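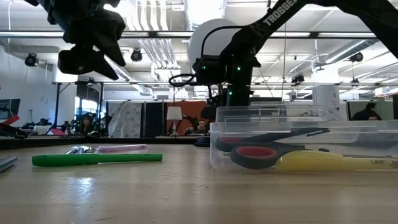
## Capítulo 10. Enseñar una tarea con la mano

Un brazo puede aprender a guardar rotuladores sin que se programe cada movimiento. Basta con que una persona ejecute la tarea varias veces, ya sea guiando el brazo directamente o manejándolo a distancia, mientras se registran las articulaciones y las cámaras.

En el apartado 2 se comparan ambos métodos con los ejercicios del taller de Porell. Conviene repasar antes la cinemática directa. Cada demostración se guarda completa, incluidos los intentos fallidos, que se etiquetan aparte.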